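Prillitz Building, Second Floor: Friday Walkthrough Checklist, With My Comments

Hi all! I took over the monthly walkthrough from Marlene Albers in January, so I'm still using her form, and my notes under each line run a bit longer than hers did (sorry, Marlene). OK means I checked it and it's fine. FIX means somebody has to do something.

1. Exit doors open fully from inside – OK
Both of them. The stairwell one sticks a little at the bottom but it opens with one hand.

2. Exit signs lit – FIX
The one by the kitchenette flickers. Damian Kwiatkowski has a spare tube and a ladder, and he's promised to get to it before the next round.

3. Fire extinguishers in place, tag current – OK
The Böttcher one in the corridor is hung a little high for me, but I can lift it down.

4. Hallways clear – FIX
Two stacks of flattened cartons outside the copy room again! They were gone by the time I left, so partial credit.

5. Work tables steady, edges smooth – OK
I lean on every table with both hands and run a palm along the front edge. Marlene taught me that one and I love it.
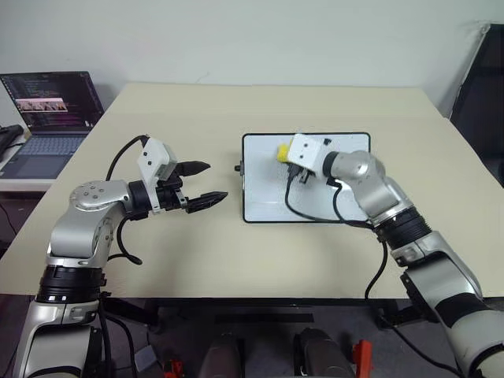
The only one I didn't like was the little round table in the break room, which rocks if you so much as set a mug down. I folded up a piece of card for now. Vsevolod Kravets thinks one foot just needs screwing back in.

6. Chairs – FIX
Nine checked. One gas lift sinks slowly while you sit on it. I've tagged it and put it in room 435, please don't rescue it.

7. Power strips, no daisy chains – FIX
Found one strip plugged into another under the window desks. Unplugged it, left a note, got a very nice note back.

8. First aid kit – FIX
Out of small bandages, and the burn gel is past its date. Dörte Rothe is ordering from Flinari, so it should all come in one box.

9. Table surfaces clear of spills, cracks and chips – OK
Wiped down the break room counter myself while I was at it. 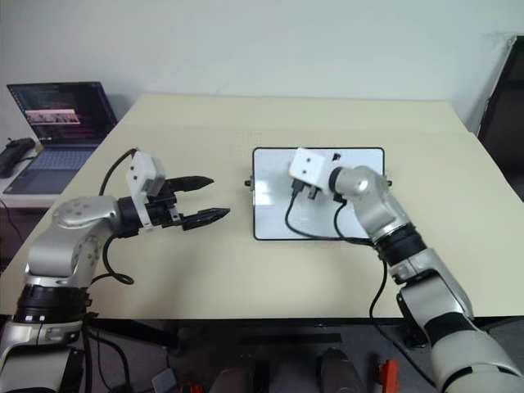
Item 9, tabletop with a loop of cable above it.

10. Lighting over desks – OK
The new Steladard panels are so much better than the old ones – no hum at all.

11. Hot water at the sinks – OK
Takes almost 15 seconds to get warm in the far restroom. Marlene Diekmann says it always has.

12. Emergency contact sheet posted – FIX
It's posted, but two of the extensions are old. New sheet is on my desk, I just need tape.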